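Politics > Local councils > Threads

Posts Replies Media Following

Last updated 2021-09-18

Some notes on the youth seat on the Nanau district council, now that the first full term has ended. I covered most of the meetings and I keep getting the same questions, so I'm putting the answers in one place.

The seat was created by a change to the council's standing orders. The person who holds it has to be under 26 on the day of the vote. They speak and vote like any other member. It is a real seat, and a lot of people in the district still think it is an observer's chair.

The council has 14 members including the youth seat. Before the change it had 13, so the new seat also ended the odd number. The chair now has a casting vote. That part got very little attention at the time and has mattered more than anything else in the package.

Turnout for the youth seat was low. 491 ballots were counted. You had to register separately from the main roll, and the registration desk was only open on weekday mornings, when most people under 26 are in class or at work.

The winner ran on bus fares and library hours. The runner-up ran on bus fares too. If you read both leaflets side by side you would have trouble telling them apart, apart from the library part.

Members are placed on standing panels in their first month. The youth member went to Education and Libraries, which was expected, and also to Procedures, which wasn't. Procedures meets in the small room on the second floor and almost never has anyone in the public seats. 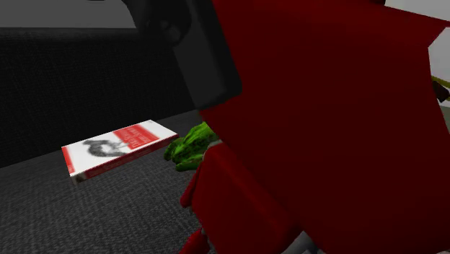
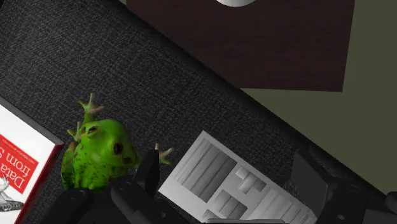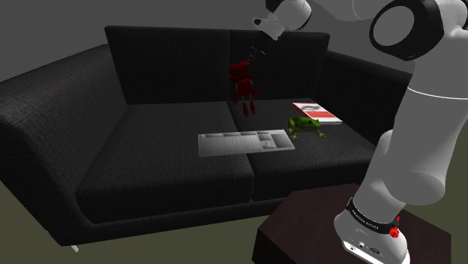
One reply from Zorik: The Procedures placement was the best thing that came out of it. Before this term you couldn't get the agenda until the night before the meeting. Now it goes up five days ahead and you can read the attachments. I would trade the whole bus fare debate for that.

I agree with most of that. The five-day rule came out of Procedures in March and passed the full council without a recorded vote. It covers panels as well as the main meeting. It doesn't cover urgent items, and the definition of urgent is still whatever the chair says it is.

On bus fares. The youth member's motion asked for a half fare up to age 21. It was amended to 18 and then sent to the transport panel, where it still is. The Gündoğdu route was supposed to be a trial, but a trial needs an agreement with the operator and there isn't one yet.

On library hours. The main branch now stays open until 8 on two evenings. The Custamo branch kept its old hours. The reason given was staffing. I asked for the staffing figures and was told they would be in the annual report, which has not been published.

Attendance, because people ask. There were 34 full council meetings over the term. The youth member was at all but two. Several of the longer-serving members missed a good deal more than that, and the table is in the minutes if you want to look them up.

Pay. The youth member gets the same meeting allowance as everyone else. There was an early proposal to pay half. It was withdrawn before it reached the floor and I haven't been able to find out who drafted it.

What happens next: nominations for the second term open next month. You need 14 signatures from registered voters in the district, same as for any other seat. Signatures from people under 26 count only if they are on the main roll. Being on the youth register alone isn't enough, and two nomination papers were rejected for this last time.

The two registers may be merged. Procedures has a draft and I've read it. It would put everyone on one roll with a date of birth column, and the separate desk would close. It needs a majority of the full council, so the casting vote could come into it again.

If you're thinking of standing, read the expenses rules before you print anything. The limit includes leaflets, room hire and paid posts. It also includes things you were given for free, which have to be listed at a fair price.

I'll add the nomination dates under this when the office confirms them.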